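Open House at Felamar, Toledo: Free Coffee, Expensive Grout

Filed under: Kitchens and Floors, Visits

I have been to enough flooring open houses to know what the free coffee costs. Felamar moved into the old Stuller building last spring and has been mailing postcards ever since, and the November one promised "800 samples under one roof" plus a talk on tile that never needs sealing. I have a kitchen floor from the seventies and a low opinion of the word never. I went.

Parking is behind the building, and the sign for it is on the wrong side of the road. Doors opened at ten. By ten past there was a line at the sign-in desk, where they want your phone number before they'll give you a name tag. I wrote down my old work number.

The showroom is 3362 square feet according to the handout. A good share of that is taken up by bathtubs, which I hadn't come for. Color is supposed to be back this year. We were told so at the desk, again by the coffee, and a third time by Saturnino Olmedo, who runs the sales floor and gave the welcome. He said people are tired of gray. I asked what Felamar sells the most of. Gray.

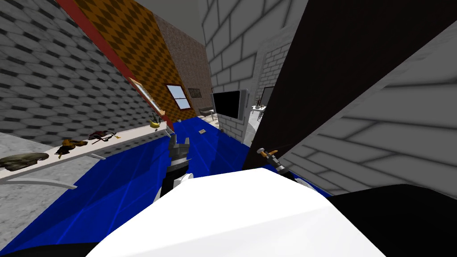
Strong blue underfoot, with faint lighter grid lines.

I do like a blue floor, in somebody else's house. My sister had one, and every crumb showed up on it from across the room. Olmedo's answer was that a grid pattern "breaks up the eye." It may. I would want to live with it through one muddy March before I put money down, and the sample policy doesn't allow for that. You get one piece for two weeks, with a deposit.

The talk was at eleven, in folding chairs. Baltasar Requena has been setting tile for a long time and was plainly not hired for his speaking voice, which made me trust him a little more than the handout. He spent most of his half hour on walls. Staggered rows hide an out-of-square room better than straight ones, he said, and large tile shows every dip in the wall behind it, so the money you save on grout lines goes to the person flattening the wall. I wrote that one down. The brochure in my lap said large tile was "quicker and easier for any home." 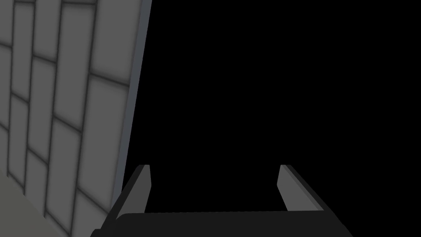

Light gray blocks, darker gray seams, staggered rows.

Then came the product part. Rinditden is a grout additive you mix in at the start, and the claim is that you never seal again. A tub of it was $253. I asked how many tubs for a kitchen and was told it depends on joint width, tile size and depth, and then was handed a card to book a home visit. Somebody behind me asked for the test results and got the same card.

Patterned floors had a corner to themselves. The salesman there was pleasant and left us alone, so I stayed longer than I meant to. Diamond patterns look best to me in pale colors, and they mean more cuts at the edges. Get the labor quoted separately.
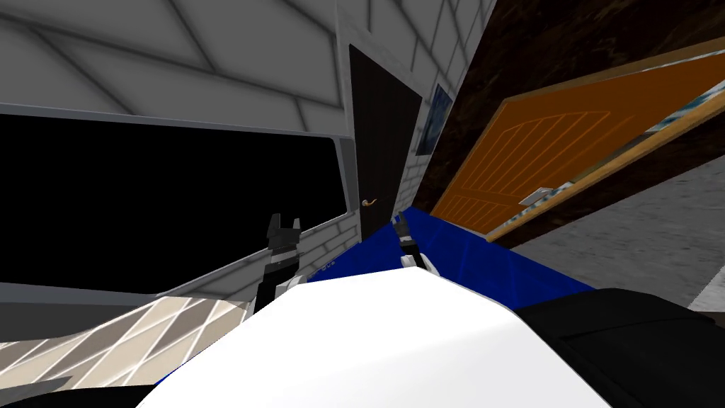

Does a diamond layout cost more than a straight one?
Expect to pay more in both tile and labor, as the edge pieces have to be cut at an angle and more of each box ends up as scrap.

Requena told me that last bit at the coffee table, with no prompting from management. He also said to buy an extra box and keep it in the basement, and that he had never once been called by a customer complaining of having too much tile.

At noon they drew for the door prize, ticket 211, a bath mat. The winner had left. They drew again and the second winner had left too, so I slipped out before the third. 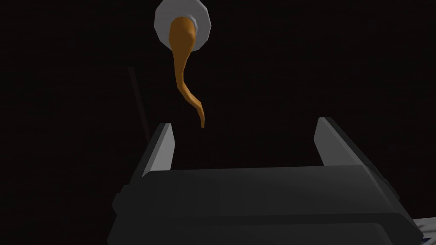 Would I go back?

For the samples, maybe, and only during regular hours. The selection is decent and the floor staff know their prices when you push. I didn't count to 800 and I doubt it, unless every grout color gets its own number.

I would hire Requena tomorrow if he took jobs on his own. He doesn't. As for the additive, I'm sealing my grout the old way this winter and will look again when there's a test I can read at home. The home visit card is still in my coat. They have called the old work number twice, I'm told.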